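Vanemura has been finishing cotton and linen for the hotel trade since the early nineties, and for most of that time its laboratory has been a single room behind the dye house. The company's head of textile testing has run it for eleven years. We spoke over two afternoons about shrinkage, a subject on which most suppliers say little and most buyers assume a great deal.

"The first thing to get rid of is the idea that shrinkage is one number," she said. "There is relaxation shrinkage, there is swelling shrinkage, and there is whatever the tumble dryer does. A label that says three percent is adding those up under one particular set of conditions, and it usually doesn't say which."

Relaxation shrinkage comes from tension. Yarn is stretched on the loom and stretched again in finishing, and the fabric is wound onto the roll in that state. Water lets the fibers move back toward their resting length. In a plain cotton sheeting most of that movement happens in the first wash, and nearly all of it by the third. Swelling is different: each yarn gets thicker as it takes up water, and the yarns crossing over it have to travel a longer path, so the cloth draws in.

"Warp always moves more than weft in our goods," she said. "If somebody sends me a result with equal figures in both directions, I ask how they marked the specimen."

Marking is where she thinks most errors enter. The laboratory cuts specimens well clear of the selvage, conditions them overnight, and marks three pairs of points in each direction with a fine textile pen. The cloth has to lie flat without being pulled. She has retrained experienced technicians on this point more than once.

"People smooth a sheet with the palm of the hand. It feels like nothing. On a loose weave that can put in half a percent, and half a percent is the difference between passing and failing for some customers. You lift the edge, let it fall, and leave the small wrinkles alone unless they cross a mark."

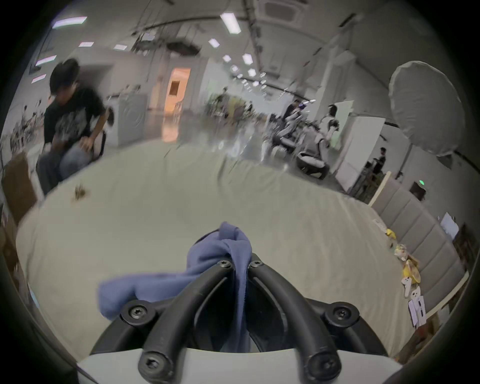 Drying causes the next largest share of disagreement. Vanemura reports line-dry and tumble-dry figures separately, and will not convert one to the other. Its older customers accepted this easily. Newer ones, she said, often want a single value to put in a database field, and the laboratory sends both anyway.

The worst dispute of her time there was over an order of 3,078 flat sheets, woven for a hotel group and supplied through the distributor Ostermann. The customer's laundry reported that 393 of them no longer fit the mattress after a month in service. The retained samples at Vanemura were inside tolerance.

"Both results were correct, and that took weeks to establish," she said. "The sheets came from two finishing runs. On the second, the compressive shrinkage unit had been set up after a belt change, and the rubber was still new. It wasn't gripping the cloth evenly. Our retained samples came from the first run because the sampling plan said to sample the first run."

The plan now calls for 5 specimens from every finishing run, whatever the size of the order, and another set after any belt change. The cost is mostly in technician hours. She declined to say how many, but described the figure as "noticed by accounting."

I asked whether compressive shrinkage, in which the fabric is pressed into a thick rubber belt and shortened before sale, simply moves the problem from the customer to the mill. She agreed that it does, and said that was the purpose.

"The cloth is going to get shorter. The question is who owns it when that happens. If it happens here, we sell fewer yards and the price per yard goes up. Some buyers prefer the cheaper roll and then cut their hems longer – that is a reasonable choice if they know they are making it."

Linen behaves less predictably. The laboratory's current work is on Sindska, a half-linen sheeting with a cotton warp, which has been in trials since December. The flax weft is stiff and recovers poorly, so the cloth continues to change slightly over many cycles. The team has been washing one set of pieces toward a target of 200 cycles, measuring at fixed intervals.

"I would like to tell you it levels off," she said. "The cotton direction does. The flax direction slows down. Those are different statements, and I won't sign a data sheet that treats them as the same."

A second fabric, Niner, is a heavier all-cotton twill for table linen. It gave trouble of another kind: the pieces kept their size but skewed, so that a square napkin came out of the wash as a slight parallelogram. Twill lines pull to one side as the yarns relax. The mill now sets the fabric off square in the opposite direction at the stenter, and lets washing bring it back.

Her advice to buyers without a laboratory is modest. Ask which wash temperature and which drying method the stated figure refers to. Buy a yard before buying a roll, mark it, wash it three times the way it will be washed in use, and measure it after it has rested flat overnight.

"And write down the measurement before the first wash," she said. "You would be surprised how many complaints arrive with only the second number."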